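Jaltberg Settles the Colander Question, for Now

The town of Jaltberg has voted to let its residents put colanders in the plastics bin, ending a dispute that began in July and has since outlasted two town newsletters and one perfectly good folding table.

The measure passed on Sunday night by a margin of 29 votes out of 2,831 cast, a turnout the town has not managed for a mayor, a school bond or the question of whether to have a bridge.

The trouble started when Kestora, the hauler that took over curbside pickup this summer, mailed every household a glossy card listing what it would and would not accept. Bottles were in. Tubs were in. Under "Not Accepted," between garden hose and bowling balls, was the phrase "items with holes."

Residents read the card more closely than Kestora may have hoped. Letters to the town office asked about berry baskets, salt shakers, watering cans and a shower caddy. One writer wished to know whether a bottle with its cap off had a hole in it, and if so, what the town proposed to do about every bottle ever made. Kestora replied with a second card, which clarified that the rule applied to "items with intentional holes." This did not help.

By the end of the summer the argument had narrowed to colanders, mostly for the reason that everyone in Jaltberg seems to own more of them than they need. The hardware store on Baptiste Street had sold plastic ones at two for the price of one for most of the spring, and a good many were starting to crack along the rim. People wanted them gone. Kestora's drivers left them on the curb with an orange sticker. Owners put them back in the bin the next week, sticker and all, and in at least one case a driver stuck a new sticker on top of the old one.

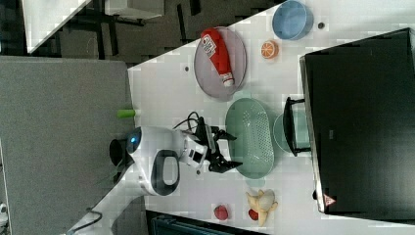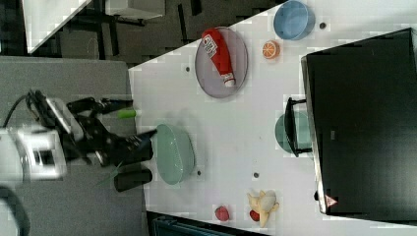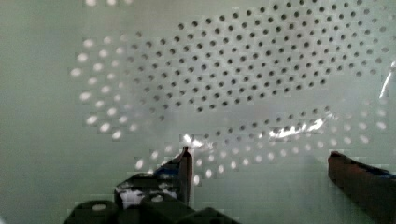 The company's position, laid out over 40 slides at the first public meeting, was that perforated plastic snags on the sorting belt. Its opponents, who had brought no slides but had brought a great many colanders, said they had never heard of such a thing happening. Kestora conceded that it had not happened yet in Jaltberg, where colanders were not allowed on the belt.

A second meeting was held in the high school gym and ran past eleven. It was here that the folding table gave out, under what the minutes describe as "exhibits." A motion to allow colanders but ban sieves was introduced, debated for most of an hour and withdrawn when no one could agree on where one left off and the other began. A motion to define the word "hole" was sent to the town attorney, who has not been heard from on the subject.

The ballot wording that finally reached voters was drafted to avoid the problem entirely. It asks Kestora to accept "rigid plastic kitchenware, whether or not it drains." Supporters called this a triumph of plain English. Opponents pointed out that a funnel drains, and so does a sink.

Sanetti, the weekly that has covered the matter on its front page since the first orange sticker appeared, endorsed the measure in an editorial longer than the one it ran on the flood. It ran a letter on the facing page accusing the yes side of being in the pocket of the pasta lobby. The letter was unsigned, and the paper says it has been unable to locate a pasta lobby for comment.

Kestora said it would honor the result beginning with the first pickup of next month. Colanders should be rinsed, empty and placed in the bin upside down so they don't fill with leaves, although the company acknowledged that rain will not be an issue. Metal ones still go to the transfer station, which is open Saturday mornings and charges by the carload. Handles made of wood must be removed first. Drivers will stop using the orange stickers once the current supply runs out, and the company did not say how large the supply is.

A third card is being printed. The town has asked to see this one before it goes in the mail.

The next item on the council's agenda is the shower caddies, which were left out of the ballot wording on the grounds that they are not kitchenware. The meeting starts at 7 p.m. in the gym, and those bringing exhibits are asked to hold them in their laps.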